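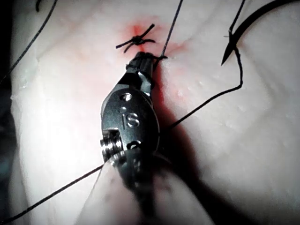
Photo: Karabo Xaba

Mimby Suture Cabinet, Tall Model
Manufacturer: Flollolix
Category: Operating room storage / Suture and small consumables

The Mimby is a closed cabinet for boxed sutures, ligature reels and other small sterile items kept close to the operating room. It stands 177 cm high on casters and holds 16 drawers in a single column. Each drawer takes standard suture boxes on edge, with the end label facing up, so that gauge and needle code can be read without lifting the box out.

Drawers run on full-extension slides and have a stop that must be released by hand before the drawer can be taken off the frame. Dividers slide along a track in the drawer floor and lock with a quarter turn. They can be moved while the drawer is loaded. The drawer front has a label channel along its full width, covered by a clear strip that snaps in from the left.

Versions
The cabinet is sold in two versions, open front and tambour door. The frame and drawers are the same in both. The tambour version has a roll-down door with a key lock; the door stores behind the back panel and does not take space from the drawers. A door cannot be added later to an open-front cabinet, as the side rails are different parts.

Materials and finish
Frame: powder-coated steel, white
Drawers: molded ABS, light gray
Dividers: clear polycarbonate
Casters: twin wheel, front pair with brake
Top: flat, with raised edge on the sides and back 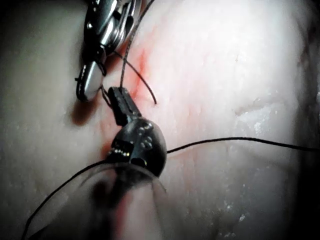 Loading and stock order
Most departments arrange drawers by material first and gauge second. Absorbable braided, absorbable monofilament and non-absorbable threads go in separate blocks, with the finest gauges at the top of each block. Vascular and eye sutures are low-volume items and are usually given their own drawers outside the main order. Heavy reels and bulk packs should go in the bottom drawers to keep the center of gravity low when the cabinet is moved.

New boxes are loaded from the back of the drawer and taken from the front. For this to work, the divider behind the last box should be left unlocked during loading and then pushed up against the stock. Opened boxes stay at the front. The expiration date is printed on the end label by most suture makers, but not always in the same corner, and a second label on the drawer front is advised for slow-moving codes.

The cabinet is not a sterile barrier. Sutures must remain in their unopened packs until use. Keep the cabinet away from direct sunlight and steam outlets, and follow the storage temperature given by the suture maker.

Cleaning
Wipe down with a neutral detergent or an alcohol-based surface disinfectant. Chlorine products will dull the divider surfaces over time and are not covered by the warranty. Drawers may be removed and washed by hand. Do not put drawers or dividers in a washer-disinfector – the label strips will warp and the divider locks can loosen.

Delivery and assembly
Shipped upright on a pallet, drawers installed, casters packed separately. Fitting the casters takes two people. Tools are included. The wall bracket is optional for the open-front version and comes with the tambour version.

Spare parts
Drawer, complete
Divider, single
Label strip, clear
Caster with brake
Caster without brake
Tambour lock with keys

Orders and technical questions: Venkatesh Gounder, Flollolix hospital storage. Please state the version and the serial number from the plate inside the top drawer opening.

Page last revised 27 November 2020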